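Dorkcombe salons told to post real hours

Dorkcombe has 32 businesses licensed to cut, color, wax, paint or otherwise improve the human head, and starting in June every one of them will have to tell the public when it is open. The town board passed the rule after 13 months of discussion, a good part of it spent on the meaning of "by appointment."

Under the new rule, salons, barbers and makeup studios must keep a current list of hours and starting prices on the door and on any website they run. "Hours may vary" will no longer count as hours. "Call for pricing" will no longer count as pricing, particularly in the case of the two shops that have no phone number on the sign.

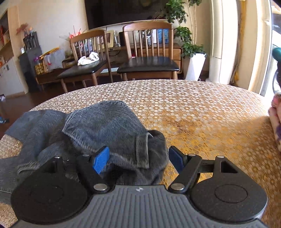 Denim with a back pocket showing, on a round table.

The push came from a survey by Nerkalo, the local booking service, which collected 2892 responses from customers in Dorkcombe and neighboring Ninaston. The most common complaint was arriving at a locked door during posted hours. Second was arriving for a trim and being quoted the price of a wedding. Bad haircuts came in fifth, behind parking.

Owners have been less enthusiastic. Santoro, the bridal makeup studio on the Ninaston road, told the board in a letter that its prices depend on "the face, the season and the mother," and asked whether a range would be acceptable. It will be, provided the top figure is no more than 4 times the bottom one. The studio has asked for time to do the math.

Barbers raised a different problem. Several close when the last customer leaves, and have done so for decades without anyone writing it down. The board offered them a compromise: they can post a latest possible closing time and shut early as long as a sign goes up. The sign has to say more than "back soon" – one shop's has been in the window since last winter.

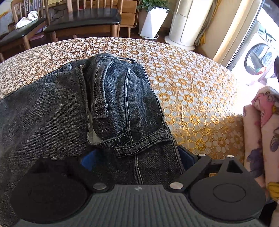 Faded dark gray jeans on the round table.

Freelance makeup artists who travel to clients are exempt from the door requirement, as they have no door, but will still need to list a starting rate online. Travel fees must be shown separately. So must early-morning charges, which the rule defines as anything before 6 a.m. and which brides' families have been known to discover at 5:45.

A first offense brings a written warning. A second brings a $32 fine, payable at the town clerk's office, which is open mornings, except when it isn't. The office is not covered by the rule.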